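Do you need a card holder?

Uriel Galindo has been telling the office for weeks that a separate card holder will change how we shop. I carried one through most of July and I remain unmoved. The pitch is that your loyalty cards live in one place, leaving your wallet thin. Mine stayed thin, and I now had two things to forget on the counter at Dreter.
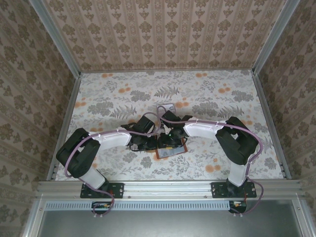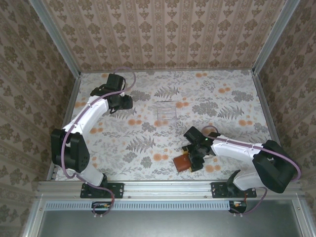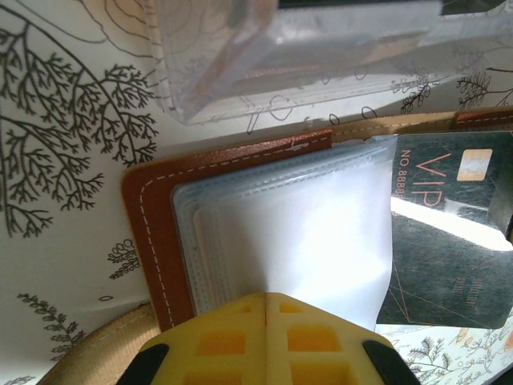 Brown leather, stitched along the edge, with translucent sleeves inside.

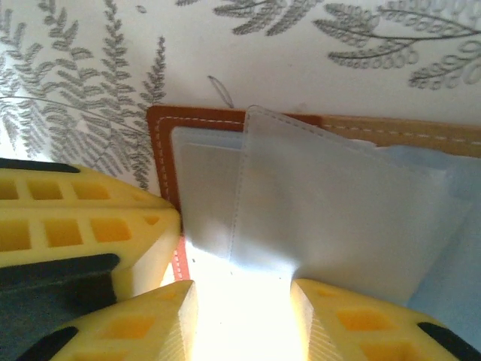 The sleeves are my main complaint. They cling to each other, and the card you want is always in the one you skipped. Yolotzin Jaramillo says hers loosened up after a month. Maybe. She also owns 52 loyalty cards, by her own count, and has 1,000 points at Harska that she can't seem to spend on anything.

If you still want one, sort your cards first and throw out the dead ones. I got rid of nearly all of mine on a Saturday morning, and what was left fit in my old wallet.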